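Gripper budget, second pass
November, started 9:40, finished after lunch

Went back through the Widon quote with Reshma Engelbrecht this morning. The number at the bottom is 2529 for the hand-held kit, and I still don't see how they get there. The body is printed, the fingers are printed or molded (they won't say which), and the rest is hardware and a camera mount. Shipping is separate. So is the spare finger set, at 400, which I'd have called a consumable and put in the base price. Then there is another 400 for "onboarding," meaning a video call. I asked whether we could skip the call and got a reply that talked about something else.

Reshma thinks I am being stingy. Her argument is that every week we spend haggling is a week with no data, and that our own time costs more than the difference. Maybe. I've heard the same argument for the Nukholm arm, and the Nukholm arm has been on a shelf since spring waiting for a controller board.

Skosari is the other option. Cheaper on paper, no spares listed anywhere, and the lead time on their page has changed twice since I started looking. I wrote to ask what happens when a finger rib tears. No answer yet. Would not send them money until there is one.

What I want settled before anyone signs:

- Finger life. Widon's sheet says "durable." Durable over how many grasps, on what objects? If they haven't measured it I would like them to say so.
- Whether the plate screws are a standard size. If we need a special driver I want it in the box.
- Whether the soft fingers are any use on flat things. The sales clips are all cups and fruit. Cards lying flat on a glossy table are a different job, and so are stickers.
- Cable handling. A coil with a loose tail is easy to grab and hard to put down where you meant to. I don't expect any vendor to have an opinion on this.
- Who pays when the firmware changes. Lại charged us for an update last time, and it's in my notes from then in capital letters.

Quantity. The request form says 4 kits. I asked Reshma where that came from and she said it was what we could staff, then admitted we can't staff that either. My proposal is one kit, one spare finger set, and a look at it again when the first set of fingers is worn out. If they wear out fast we have learned something cheap. If they don't, we can go back for the rest and ask for a quantity price. She wants two so there is a backup. I can live with two if the onboarding charge goes away. One is still my preference.

Also on the table: do we need to buy a small-object set? There's a line for it in the draft and I've struck it. Cards, a plant in a pot, a cable and a box are things any office has lying around. Paying a vendor for a curated bag of them is silly. Reshma put a question mark next to my strike-out, so that one is still open.

Lighting got raised too. Glossy white tabletops throw back the ceiling lights and I'd like to know what that does to the tracking before we promise anybody results in rooms like that. Widon says their software handles reflections. They also said the quote was all-inclusive.

To do: write Widon about the 400 and the 400, chase Skosari one more time, find the Lại invoice. Budget line stays marked provisional until I hear back. 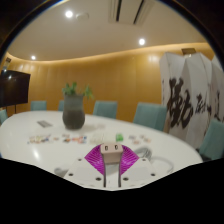
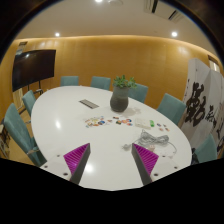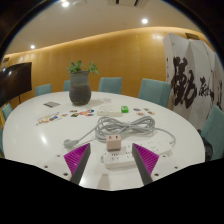

Conference room, oval table - magenta fingers, small cards and the coiled gray cable. Power strip and pink adapter in the last one only.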